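Cuaderno de taller, célula de mesa 2
Febrero. Anota: Arnulfo Espinoza

Entrada 08:40

Parada programada a las 2,000 horas de brazo. Dima dejó dicho que la pinza cerraba con retraso desde la semana pasada y que el punto de recogida de los lápices se había ido hacia la derecha. Se revisan las dos cosas por separado, primero mecánica y después calibración. No tocar el programa hasta terminar con la mecánica.

Estado al llegar: controlador encendido, brazo en espera, sin alarmas activas. En el histórico, 8 avisos de par en el eje 5, todos durante el descenso sobre la mesa. Copia del histórico en la carpeta Dumandale, subcarpeta de la célula.

Mecánica

Bloqueo puesto en el armario. Comprobación de apriete en la brida de la muñeca: bien. En el soporte de la pinza, un tornillo cedía casi un cuarto de vuelta. Limpieza de rosca, fijador medio, apriete al par de la hoja. Marcado con rotulador para ver si se mueve.

Dedos: desgaste en el borde interior del izquierdo. Se lima la rebaba y se deja; el juego de repuesto está pedido a Sotelo, sin fecha. Guía lineal con polvo de grafito, supongo que de los lápices. Paño seco, una gota de aceite ligero, diez ciclos a mano. El arrastre que se notaba a mitad de carrera ha desaparecido.

Cableado: el cable de la pinza rozaba en el codo con la muñeca girada a tope. Se le da algo más de lazo y se cambia la brida de plástico. Conector desmontado y vuelto a montar, pines limpios.

Retirado el bloqueo a las 10:15. Rearme sin incidencias. Apertura y cierre desde consola: el retraso ya no aparece. No sé si era la guía o el conector, porque los hice seguidos. Si vuelve, empezar por el conector.

Calibración

Base del brazo contra la mesa: sin holgura. Se repite la rutina de Ukuteck para el punto central de herramienta, cuatro orientaciones. Residuo de la primera pasada demasiado alto; en la segunda, 0,3 mm. Se guarda la segunda. El valor anterior queda comentado en el fichero, no borrarlo.

Con el soporte apretado, la desviación hacia la derecha baja mucho, pero no a cero. El resto parece venir de la referencia del organizador: alguien lo ha recolocado a ojo después de la última tarea. Se vuelve a tomar el punto en la esquina de la base, con la pinza cerrada y a velocidad reducida.

Disposición de la mesa para las pruebas: organizador de malla en el centro, con los dos lápices en alto e inclinados a la derecha, y el flexo negro a ese mismo lado. Los cilindros negros van delante a la izquierda y el papel rosa delante a la derecha. No variar esto hasta cerrar la entrada.
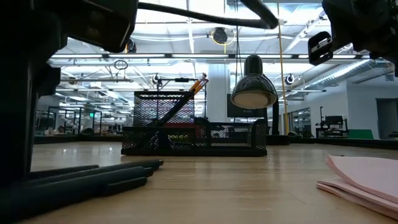 Pruebas en vacío y con pieza

1. Aproximación a los lápices sin cerrar, velocidad al 20 %. Correcta.
2. Aproximación y cierre, sin extraer. Correcta.
3. Ciclo completo de sacar y devolver, 59 repeticiones. Un fallo de agarre, en la repetición 31: el lápiz giró entre los dedos y el programa paró por sí solo. Achacable al dedo izquierdo hasta que se demuestre otra cosa.
4. Paso por encima de la pantalla del flexo. La trayectoria antigua dejaba poco margen; subo el punto intermedio unos 2 cm. El ciclo se alarga algo, aceptable.

Par en el eje 5 durante la prueba 3: sin avisos. El máximo sigue apareciendo al bajar, dentro de límites.

Nota de Dima, 13:20: he repetido el paso 3 con la trayectoria nueva, pocas repeticiones, sin fallos. La malla cede un poco si el lápiz entra torcido y arrastra el organizador. Propongo cinta de doble cara bajo la base y marcar el contorno en la madera con lápiz.

De acuerdo con la cinta. El contorno, con cinta de papel, que la mesa es también de Horkulano y la quieren sin marcas.

Pendiente

Cambiar los dos dedos cuando llegue lo de Sotelo y recalibrar herramienta después.
Mirar la marca del tornillo del soporte al final de cada turno.
Pasar el punto intermedio nuevo a la receta de los cilindros; ahora solo está en la de lápices.
Preguntar en Horkulano si se puede fijar el flexo a la mesa.

Célula en servicio desde las 14:05, velocidad limitada al 60 % hasta el cambio de dedos.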